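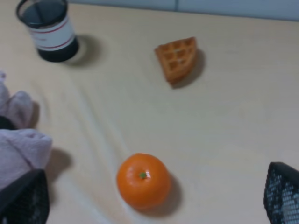 Breakfast clutter on the demo table: cup, waffle piece, orange and a pink cloth, seen from between the gripper's fingers.

Gallery: A Morning With the Jelis Table-Clearing Kit

By the Barkbridge Workshop Pages desk | December | Reading time: 5 minutes

Print this page | E-mail this page

Jelis sells a table-clearing kit for small kitchens, canteens and care homes. You get an arm, a two-finger gripper, a wrist camera and a year of the software, which is called Flanell. The local dealer is Maddocks, and Maddocks invited us to their showroom in Barkbridge on a Monday to see it work. We went with a notebook and a fair amount of doubt.

The brochure says the kit can handle "1000 everyday objects straight out of the box." We asked for the list. The list we were given has 551 lines on it, and a good many of those are the same mug in a different color. The dealer told us the rest are covered by "similar item matching." Maybe so. We would want to see the other 449 on paper before signing for them.

The gallery starts with the wrist view because that is what Flanell works from, and because the sales video hardly shows it. The video is mostly shot from across the room, with nice music. From the wrist you get a better idea of what the thing is being asked to do.

On the cup

The one on the table is short and dark, with a wide white band and two thin reddish stripes. An open cup standing upright is about as friendly as cups get. Our own canteen has cups on their sides, cups inside other cups, and cups with a spoon and an inch of cold coffee. The manual has a single paragraph on liquids, and it tells the owner to empty all vessels before starting a cycle. Somebody has to walk over and do that. If they are already standing there with the cup in their hand, they could put it in the dishwasher.

On the waffle

A wedge with a proper grid on top, sitting at a tilt. Food scraps are listed in the brochure as "supported." In the manual they are "supported where firm." We asked what happens with syrup and were told the fingers wipe clean, which answers a different question. Grip force is set by category, so all baked goods get one setting. A waffle and a slice of sponge cake are baked goods. We know which one we would bet on.

On the orange

Bright, shiny and with lots of bare table beside it. If you wanted to choose one thing to make a gripper look good, you would choose this. It stands out against a beige top in a way that a boiled egg or a paper napkin would not. We asked to swap it for a peeled one and the answer was that peeled fruit is "on the roadmap." No month was given for the roadmap.

On the cloth

The part of the table we cared about most. It lies crumpled in folds along the left side, and there is something dark partly hidden under it. Real tables look like this. Napkins get dropped on forks, dish towels get dropped on phones. The brochure lists cloth under "soft goods, all types" and says nothing of what may be underneath. The manual, to its credit, does: "Remove covered items by hand." So that is emptying the cups and lifting the towels, and we have not switched it on yet.

On the fingers

Both are black, and the right one has a fine mesh of little holes over its inner face. Maddocks calls this a grip surface and talks it up a good deal. Our question was about cleaning. Crumbs and small holes have a long history together. Replacement finger pads are sold in sets, the price is not on the website, and the warranty counts them as wear parts. Ask for the price in writing.

On the table

Plain and pale, with plenty of free space on the right-hand side. Nothing wrong with that for a demo, every dealer in every trade tidies up first. But the spec sheet says performance figures were measured with "up to 10 objects on a light, uniform surface," and ours at the office is dark wood with a plastic cloth that has lemons printed on it. We asked whether lemons on the cloth would be taken for lemons. The dealer laughed and wrote it down. We have had no reply so far.

On the price

Jelis does not publish one for the kit. What it does publish is the monthly charge for Flanell after the first year, 29 dollars per arm. On its own that is not a scary number. What bothers us is the small print saying that without it the object list "may revert to the base set," and the base set is not described anywhere we could find. You could own the arm outright and still be paying every month for it to know what a cup is.

What we would ask before buying

Ask to bring your own dirty table. Not theirs with your cup on it, your whole table, cloth and all. Maddocks said they would consider this for customers who have paid a deposit, and we think that is the wrong way around.

Ask who comes out when it stops. The service contract names a response time for "critical faults" and a dropped plate is not on the list of critical faults.

Ask for the full object list and read it line by line with a pencil. It took us less than half an hour and it was worth more than the video.

We are not saying the kit is no good. The hardware seems solidly put together, the setup screens are in plain words, and a kitchen that serves the same few things on the same trays every day might get decent use out of it. Our trouble is with the distance between the brochure and the manual - they read as if they were written for two different machines, and the one in the manual is a lot more modest. If Jelis put the manual's version on the front page we would have less to complain about.

We have asked Maddocks for a second visit with our own tablecloth, and will add pictures to this page if they say yes.

Print this page | E-mail this page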